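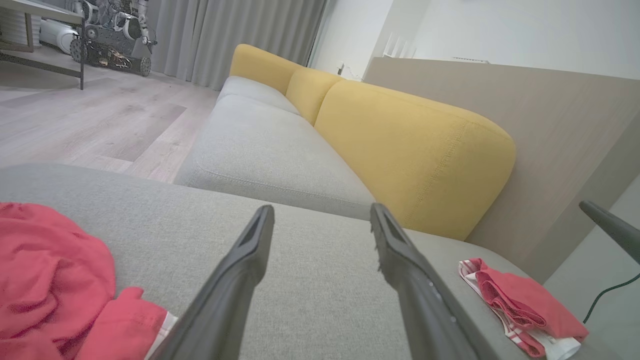 Grumengate tenants get furnished lounge back after four-month closure

News > Local > Housing

2025-05-07

14 shares | 3 comments

The shared lounge on the ground floor of the Grumengate apartments has reopened to tenants, four months after it was closed for new flooring and furniture.

The room went out of use in January, when building manager Virk had the old carpet taken up. It now has a light gray wood-look floor, a long gray fabric sofa with mustard-yellow back cushions, and a low wood-paneled partition. The wall above the partition is white.

The sofa was bought from Prirard, a furniture supplier that also fitted out the lobby two years ago. Virk said in a notice to tenants that the woven cover was picked from 8 samples left at the front desk over the winter. Tenants were asked to mark their first and second choices on a sheet, and 70 households did so. Gray won by a wide margin. The yellow for the cushions was the second most popular color on the sheet, and the manager decided to use both.

Total spending on the room came to $355 less than planned, according to the same notice. The difference will go toward a second reading lamp and felt pads for the chair legs.

The lounge is open from 7 a.m. to 10 p.m. every day. Tenants can use it without booking, but groups of more than ten still need to reserve a time at the front desk. Food is allowed. Drinks need a lid, a rule that also applied before the closure.

Most of the notice deals with belongings left in the room. The old lounge had a long-running problem with clothes, toys and blankets that stayed on the seats for days, and complaints about it made up a good part of the comments sent in before the work began. The sofa has already started to collect things, among them a crumpled red garment at one end and a folded red-and-white striped cloth on the other side.

Under the new rules, anything left on the seats at closing time will be moved to the front desk and kept for two weeks. Items that have not been picked up by then will go to Zulusent, the secondhand shop on the next block, which has agreed to take clean clothing and household linens. Tenants who are missing something from before January are asked to check at the desk as well. A box of items from the old lounge is still there and will be cleared at the end of the month.

The notice also asks people to keep the back cushions on the sofa and off the floor, and not to pull the seat cushions out of place. Spills should be blotted with plain water and reported the same day. Virk has a cleaning contract for the upholstery, but it covers only two visits a year - anything beyond that is billed to the building's general fund.

Grumengate has about 600 residents. Several tenants had asked for the lounge to open later in the evening, and Virk said the hours would be looked at again after the summer. A separate request for a television was turned down because of the apartments directly above.

Work on the laundry room, which was put off while the lounge was being finished, is next on the list. No start date has been set. The machines will stay in service until the new ones are delivered, and tenants will get a week's notice before the room is closed.

Related items

Grumengate lobby doors to be replaced
Zulusent extends Saturday drop-off hours
Bike storage waiting list reopens
Parking permits: what changes this summer
Virk names new contractor for snow removal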